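Home | About | Products | Newsroom | Contact

Last updated: January

Satuta Releases Dosine 3, a Humidity Logger for Small Collections and Private Homes

Satuta today released Dosine 3, the third version of its battery-powered logger for temperature and relative humidity. The product is intended for owners of framed works, small museums, libraries and historic houses that need a continuous record of indoor conditions but do not operate a central monitoring system. Orders are open now through the Satuta web store and through Usman, the company's distribution partner.

Dosine 3 replaces Dosine 2, which will remain on sale until stock runs out. Spare parts and calibration service for Dosine 2 units will continue under existing terms. Mounting plates are the same for both versions, and a unit can be changed without drilling new holes.

Canvas, paper, wood and glue take up and release water as the air around them changes. A slow seasonal change is usually less of a concern than a fast swing within a single day. Such swings are common near outside walls, above radiators, beside doors that are left open and in rooms where heating is switched off overnight. A single wall thermostat in a hallway does not record them. Dosine 3 is made to be placed close to the object, either behind the lower edge of a frame or on the wall next to it.

The main change in this version is the sensor housing. In Dosine 2, the sensor sat on the same board as the processor, and heat from the radio could affect readings during long data transfers. In Dosine 3, the sensor is mounted on a separate strip at the bottom of the case, with an air slot on both sides. The processor is held back from sending data while a reading is in progress. The two functions no longer overlap at any logging interval.

The logging interval can be set by the user. Readings are stored in the unit and passed to the base station when a connection is available. If the base station loses power, the unit continues to record and sends the missing readings later in the correct order. Each reading carries its own time stamp, and late readings are marked in the exported file so that they can be told apart from those received on schedule.

One base station supports up to 200 loggers. The previous limit applied per floor and required a second base station in taller buildings. The new limit applies to the whole site, subject to radio coverage. Thick masonry, metal doors and foil-backed insulation will reduce range. Satuta recommends a coverage test before permanent mounting, using the test mode included in the setup program.

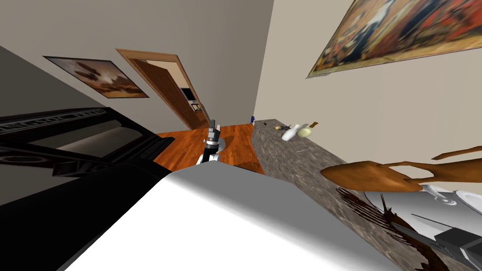

Placement has a large effect on the usefulness of the record. The installation guide has been rewritten and now treats inside walls, outside walls and door openings in separate chapters. It advises users to log each wall of a room before choosing a permanent position, and to repeat the test after any change to heating, curtains or furniture. Loggers should not be placed in direct sun or within the air stream of a fan or vent. When a work hangs beside a door, the guide calls for one logger on the wall and a second in the adjoining room, so that the difference between the two spaces can be read directly.

Dosine 3 also introduces a rate-of-change alert. Earlier versions could send an alert only when a reading passed a fixed upper or lower limit. The new alert is based on how quickly relative humidity moves within a period chosen by the user. Both types of alert can be active at the same time. Alerts are sent by email or text message, and can be held back during cleaning or building work. Held alerts are kept in the event log.

"Most of the requests we received after the second version concerned alerts that came too late," said Afiq Pelupessy, product manager at Satuta. "A room could move a long way inside its limits before anyone was told. The rate setting deals with that case. We also moved the sensor, which was the other item on the list."

The new version was tested at Firetti, a former textile office now used for archive storage and framed works on loan. The test used 328 loggers on two base stations and covered storerooms, corridors, reading rooms and a stairwell. Units were placed in pairs, with one Dosine 2 and one Dosine 3 on each mounting plate. Results from the test were used to set the default filter values in the released firmware. A test report is available on request and includes the floor plans, the position of each pair and the raw readings.

Two faults were found during testing and corrected before release. In the first, a unit restarted during a firmware update could lose its room label. In the second, the battery indicator showed a low level in cold rooms when the battery was still usable. Both corrections are present in all units shipped. Users who took part in the test should install the current firmware before adding further loggers.

Data can be exported as plain text or as a spreadsheet file. No subscription is needed for export, and the base station can be run without an internet connection. In that case, email and text alerts are not available, but the base station will still sound a local alarm. Stored data can be copied to a memory card from the slot on the rear panel.

Each logger holds its calibration values internally. Satuta will supply a calibration certificate with every unit in the first production run of 2,000. For later units, the certificate will be offered as an option at the time of order. Users who carry out their own checks can enter a correction value through the setup program, and the original factory value is kept.

Dosine 3 is supplied with a mounting plate, two screws, an adhesive pad and a printed quick-start sheet. The adhesive pad is meant for painted walls and should not be fixed to frames, stretchers or backing boards. The base station is sold separately. Dosine 2 base stations can be used with the new loggers after a firmware update, but the rate-of-change alert requires the new base station.

Product data sheets, the installation guide and the firmware release notes can be downloaded from the Products section of the Satuta website. Requests for the Firetti test report should be sent through the contact form, with the name of the institution and the number of rooms to be monitored.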